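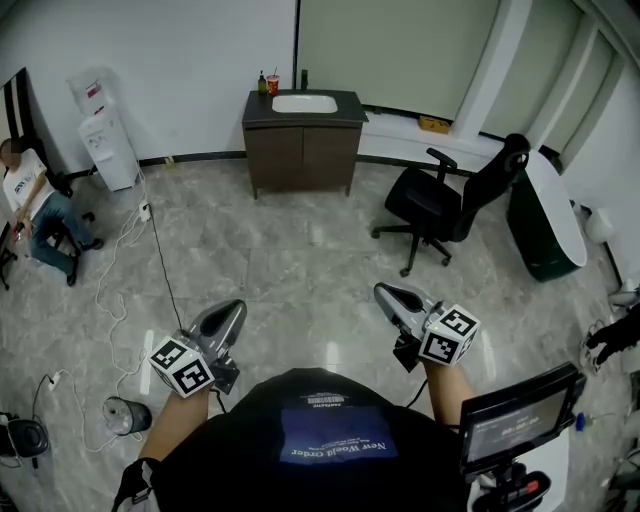

Give it until September, reckons one member of the Clendby shared workshop, and it might manage a sock. The group has been building a laundry-folding robot called Marty since last winter, and progress is best described as sincere.

Marty learns by copying. Members strap in, take a gripper in each hand and go through the motions, and the recordings are fed to the machine overnight. The target is 900 runs. As of February 2024 the tally stood at 659, of which 30 were thrown out after a mix-up over which way a tea towel faces.

The arms are second-hand Trakon units, bought in a job lot of 8, and two of them even match. The software is the workshop's own and goes by Pitatura, a name the members voted for and now have trouble spelling.

Build nights are Tuesdays from seven. Bring your own tea towel.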